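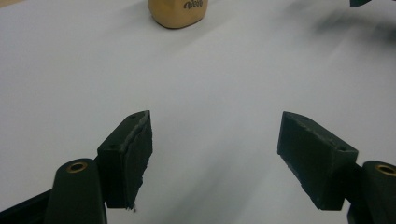

Figure 2. Wrist view, jaws open, tan object ahead on the table.

3.2 Collecting demonstrations

All examples come from people, not from the arm. The operator holds one gripper per hand and does the task at a white table; we log both wrist views, a head view and jaw width. Two operators so far, Villanueva and Rengifo. Target was 1,000 episodes for the Mirnholm set. We have 582 usable ones after filtering — the rest were dropped for lost tracking or clock drift between the two sides.

Each episode opens with a short idle, both jaws wide, then the approach. We keep the idle. Early versions of the Pulport loader trimmed it and the policy then started moving before it had a stable view, so trimming is off by default now.

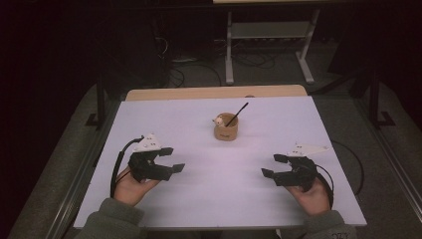

Operators were told to move at normal speed and not to fix mistakes twice. One retry is fine, a second ends the episode. Left and right are logged as seperate streams and joined later on the head clock. Cables stay on during collection; the wireless build (Grivine) lost too many packets in November and we went back.

Start poses are not scripted. We want spread in distance and angle, and asking people to vary it by feel gave more spread than the printed grid did. Rengifo tends to start further back, Villanueva closer in. We did not correct for this.
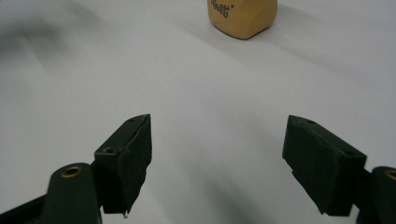 Figure 2, continued. Object at the top of the wrist view, fingers apart.

Far views matter more than we first thought. With the object small and near the top edge, the policy has very little to go on, and the fingers take up much of the lower image. Masking the fingers out made things worse — probably because jaw state is read from them. So no mask. Crops are random but never remove the top 200 rows. 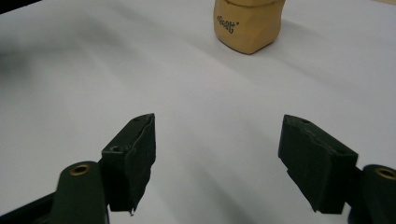

Chettiar Workshop Notes, Vol. 2, p. 582

Shadows are left in too. They shift with the operator's arms and will not look the same when the grippers are mounted, which is a known gap. Color jitter helps a bit, brightness jitter more. Labels for phase (idle, approach, close, release) are set from jaw width alone and then checked by hand on 200 episodes, where most errors were at the approach/close boundry. Those were relabeled before training. Section 3.3 gives the split.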